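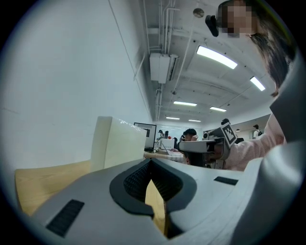

About Wunness Records

Wunness Records is an independent label and mail-order house based in Turnley. The company was founded in 2000 to release recordings by guitar bands from the surrounding counties, most of whom had played for years without a proper album to their name. It remains privately held and is still run from the town where it began.

The catalog now stands at 92 titles. The greater part of it is rock in the broad sense, including post-punk, noise rock and instrumental music, with a smaller number of folk and solo piano recordings. Albums are issued on vinyl and compact disc, and all but the earliest titles are also offered as downloads. A printed lyric sheet or set of liner notes accompanies every full-length release.

Our Imprints

The company operates 2 imprints in addition to the main label. Tang is devoted to singles and short-form releases by new artists, many of whom are appearing on record for the first time. Dralus handles reissues and archival material, working from original tapes wherever they survive. When a tape is missing or damaged, Dralus will use a clean vinyl copy as the source and will say so on the sleeve.

Each imprint keeps its own numbering and its own sleeve design. Orders for all of them are handled together, and customers may combine titles from any part of the catalog in a single shipment.

How We Work With Artists

Wunness signs artists for one album at a time. Agreements are written in plain language, and artists are encouraged to have them reviewed by their own adviser before signing. Master recordings are licensed to the label for a fixed term, after which all rights return to the artist. Royalty statements are sent 4 times a year, together with payment of any balance due.

The label does not select producers or studios on an artist's behalf. It will offer recommendations on request and can contribute to recording costs when a budget has been agreed in advance. Final approval of the mix, the running order and the artwork rests with the artist.

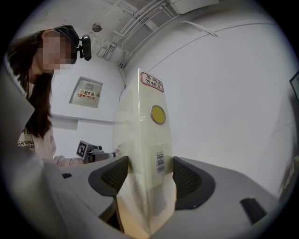

Mastering and vinyl cutting are arranged by the label. Test pressings are sent to the artist before a full run is ordered, and a release date is set only after they have been approved. This can add several weeks to the schedule — a delay the company considers acceptable.

Submissions

Demo recordings are accepted throughout the year, with the exception of April, when the annual catalog is prepared. Please send no more than three songs, along with a short note on the band and its recent performances. Every submission is heard in full. A written reply is sent in each case, although detailed comments cannot be provided.

Stores, Radio and Press

Independent stores may open a trade account by writing to the sales office. Review copies are available to college and community radio stations, printed magazines and established music sites. Requests should give the name of the program or publication and a mailing address.

Page last revised 4/30/25.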